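A day at Driltora: what I learned about rules for household robots

I had been looking forward to the Driltora open day since March, when the sign-up page went live and I grabbed a place within the hour. Driltora is a small lab that tests robot arms on household jobs, first in simulation and then on real hardware, and this year they had picked a theme that made a few of my friends groan: good practice. Procedures, limits, record keeping, who signs what. I loved it. I came home with two pens' worth of notes and a sore hand.

The day was capped at 200 visitors, which filled the front hall nicely but still left room to get close to things. We got badges at the door and a folded card with the floor rules on it. Yellow line means stop. Bags stay in the hall. If a light on a cell is blinking, the arm may start moving without further warning, so you stay behind the line even if it has been still for ten minutes. A woman ahead of me asked whether anybody followed that last one on an ordinary Tuesday-type afternoon with no visitors in the building, and the guide pointed to a sheet taped beside the first cell where staff write up their own line crossings. There were several entries, in different handwriting! One said only "dropped my pencil, went after it, should not have."

Our guide for the morning was Daranee Onsri, who looks after the test procedures. She talks fast and draws on anything flat. Before we saw a single arm move she sat us down and took us through the way a new task gets approved, and I'm going to put it down here in some detail as I've had three emails asking already.

Every task starts as a written page. The page says what the arm is supposed to do, in one sentence, in words that somebody from outside the lab would understand. "Pick up the spoon and put it in the bowl" is fine. "Tidy the table" gets sent back, and she said that one comes up all the time. What counts as tidy? Is the plant part of the mess? Does the lid go on something? If two people can read the sentence and picture two different endings, it isn't ready.

Under the sentence comes a list of what must not happen. I hadn't seen it done this way before and I think it's terrific. The writer has to name the things in reach that the arm is not allowed to touch, the height it has to keep while crossing the table, and the point at which the run is to be called off. At Driltora the "must not" list is written before anyone works on the motion at all. Daranee's reason is that once you've watched a robot do something nearly right, you start to forgive it.

Then the page goes into the simulator, which they call Grustance. They have built a set of rooms in it, mostly kitchens and dining rooms, and the arm can be set down in any of them. We were each given a turn at a workstation to pull up a room and try writing our own "must not" list for it. You get so absorbed! I kept finding things I'd missed. A long stem near the path of the gripper. A chair back you'd clip if you swung wide. The wrist, which you forget has a size of its own when you're only watching the fingertips.

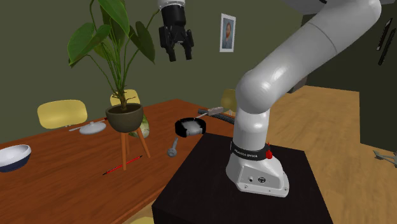 The man next to me wrote a very short list and the guide at our row ran it for him exactly as written, which was a good lesson for all of us. His list kept the arm away from the crockery and said nothing whatever about leaves.

A task has to pass 200 simulated runs before it can be tried on a real arm. I asked why that number and got a straight reply: it was what they could run overnight when they started, and by the time the computers got faster everybody was used to comparing results at that size. The layouts change between runs. Objects get shifted and turned, the light changes, and now and then something extra is put on the table that the task page never mentioned. Any touch on a forbidden object counts as a failure even if the spoon ends up where it should. They keep the failures, too. All of them are stored with the page, and the next person who writes a task for that room has to look through them first.

What I appreciated was how plainly they talked about what simulation can't tell you. Soft things are hard to get right. So are thin things lying flat, and anything shiny. A clean set of runs earns the task a place on the hardware schedule and that's all it earns. On the real arm they begin again at low speed, with the same page clipped to the fence and a person holding the stop button.

About that button. The rule is that 2 people are present for any first run, one on the stop and one on the keyboard, and they are not allowed to swap in the middle. The one on the stop doesn't take notes, doesn't answer questions and doesn't look at the screen. They watch the gripper. We saw this done live just before lunch, with a cup and a rack, and the person on the stop pressed it at a moment when, to me, everything seemed fine. No one argued. The keyboard person wrote "stopped by observer" on the sheet, they reset, and off they went again. Daranee said afterwards that a stop is never questioned on the day it happens. You can talk about it at the weekly review if you like, but if people have to defend themselves on the spot they'll wait a little longer next time.

Lunch was soup and very good flatbread, in a corridor, standing up. I got talking with a couple of people from Tsegaye, a firm that fits out kitchens for assisted living homes, and they had come with a practical question: if they ever do put an arm in one of their kitchens, what should they be asking the supplier for? They had been given plenty of videos and hardly any paper. I thought the Driltora approach gave them a decent start. Ask for the task page. Ask for the list of what must not happen and see if it mentions the resident's own belongings. Ask how many of the failures they're willing to show you, and who is allowed to press stop.

The afternoon was the part I'd signed up for, a session on Drernen, the lab's shared checklist. It's a plain document, and you can take a copy home. I won't type out the whole thing, but these are the items I've starred:

Write down the version of everything before the first run, including the gripper fingers.

Change one thing at a time between test sets. If you have to change two, start the count over.

Report the runs you threw out and the reason for each.

Say whether the room was one the arm had been trained in. If it was, say so in the first line.

Don't crop a video to hide the reset.

Use the same word for an object all the way through. A thing that is a tray on the task page can't turn into a pan in the results.

That last one got a laugh, but then we did an exercise on it and the laughing stopped pretty quickly. Our group of six looked at the same simulated dining table and wrote down names for everything an arm might be asked to fetch. We didn't agree on half of them. Was it a spatula or a knife? A comb or a brush? Now imagine those names going into instructions, and the instructions being scored by someone else in another city. The checklist's answer is to put a picture of each object next to its name and, where people can't agree on what it is, to give it a plain label and leave it at that. So simple, and I've never once done it.

There was some good disagreement as well. A visitor who works with older equipment felt the paperwork was too heavy for a small team, and said that with 3 people in her shop she'd never get a machine running. Daranee didn't brush this off. Her suggestion was to keep the task sentence, the "must not" list and the stop rule, and let the rest wait until there was somebody to do it. She also admitted that the lab's own review sheet has grown too long and that there's a box on it she has never seen filled in. I'd have liked another half hour on this. The question of how small a procedure can get before it stops protecting anyone deserves a session to itself.

A few practical notes if you're thinking of going next year. Wear flat shoes, as the cell floor has cable covers across it. The workstations are shared, so get to the simulator room early if you want a second turn, and please do want a second turn, because the first list you write will be full of holes. Photography is allowed in the hall and the simulator room but not at the cells. The parking lot behind the building is small. There's a bus stop across the road, and the walk from there is short but uphill.

My copy of the checklist is the June 2025 edition, with a coffee ring on the cover already. I've pinned the stop rule over our bench at work, and next week I'm going to rewrite our oldest task sheet, starting with the sentence at the top, which currently reads "sort parts as needed."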